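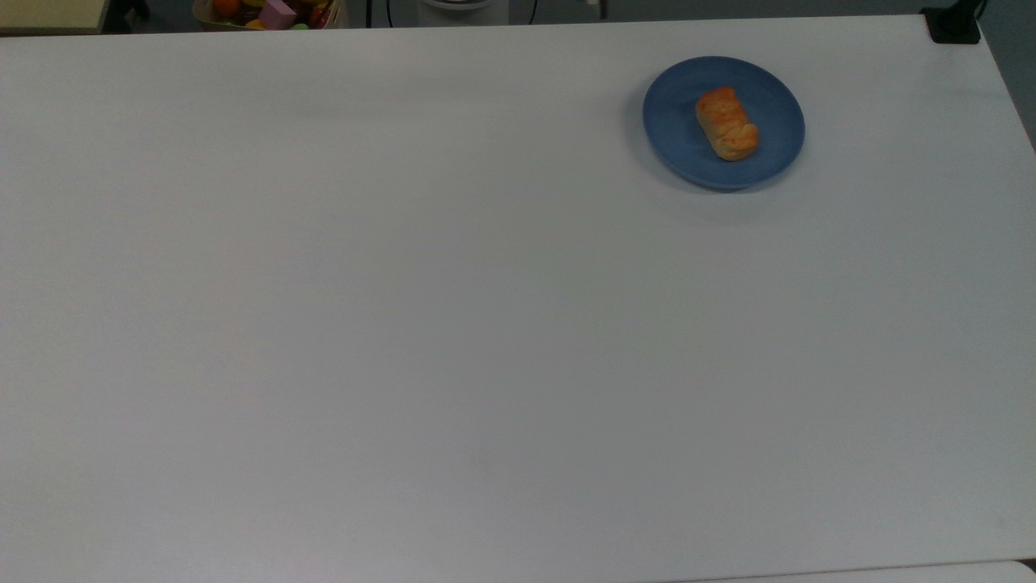

A pastry on a blue plate.

Ploko Harbor Walk: year-end progress report
To: Vlasta Berisha, Usell Coastal Fund
From: Boris Hodžić
2025-12-30

The walk from the ferry dock to Delić Point is open for all but its last 61 yards, which remain the property of a family that answers letters at its own pace. We have sent four. The tone of the replies is improving.

Eleven of the twelve signs are up. The twelfth, at the old customs house, gave the year of the building as the year of the fire, and is being reprinted at the printer's expense after a short exchange of views. The new railing on the Filach steps passed inspection in July. Visitors lean on it to photograph the bay, and a few of them now walk on to the chapel, as your grant hoped they would.

We printed 495 trail maps and have 53 left. The scale bar is correct on all of them, an advance on last year.

The boat tour is behind. Our skipper wants a second mooring, the harbor office wants a form, and the form wants a stamp from an office that closed in the fall. I expect to sort this out before the season, though I wrote the same sentence in July.

Spending is within budget except for paint, where we are over by 100 euros. Salt air was not in the estimate. I'd like to move that sum from the brochure line if you agree. Please let me know by the end of January.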